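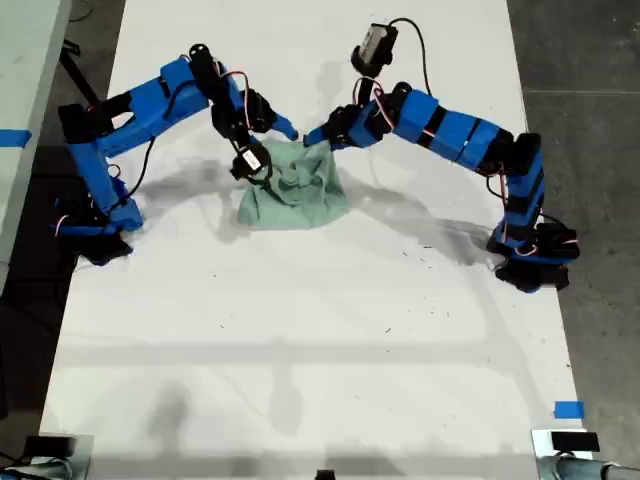

Pale green cloth on a long white table

Nuddale Mending Club – your questions

Do I need to be able to sew?
Not at all! Plenty of us started with one loose button. Signe Ásgeirsdóttir will sit with you for your first patch.

What does it cost?
Nothing. We ask for 10p towards thread if you have it. 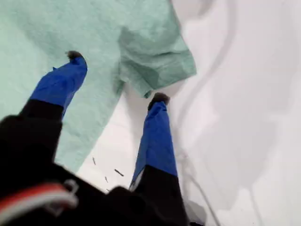
Can I bring a big job?
Yes please – curtains, coats, the lot. Wash it first, and allow more than one visit.

How do I get there?
The 416 bus from Halgate stops right outside. Doors open at 10, and there's always cake!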